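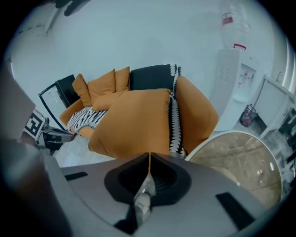
Orange-tan upholstered sofa against a white wall.

Checking upholstery fabric before wet cleaning

Find the care label first. On most sofas it is sewn under a seat cushion or stapled to the base cloth. W means water-based cleaner may be used, S means solvent only, WS allows either and X means vacuum only. Stop at this point if the label says X or S.

You will need a vacuum with an upholstery nozzle, a white cotton cloth, a spray bottle and Plidunus fabric cleaner or similar.

1. Vacuum all surfaces, including the seams and the gap behind the seat.

2. Mix 31 ml of concentrate with 900 ml of lukewarm water. Do not use hot water on wool blends.

3. Choose a hidden spot on the back or underside. Spray once and wait 5 minutes.

4. Press the white cloth on the spot without rubbing. If colour transfers, the dye is not fast and the cover should go to a specialist cleaner.

5. Let the spot dry fully in daylight, away from radiators. Compare it with the fabric next to it. A ring or a stiff patch counts as a fail.

Work on one panel at a time, seam to seam, and blot each before starting the next. Leave the windows open. Allow seven hours before putting cushions back.

Loose covers with a zip are dealt with on the Washing Loose Covers page.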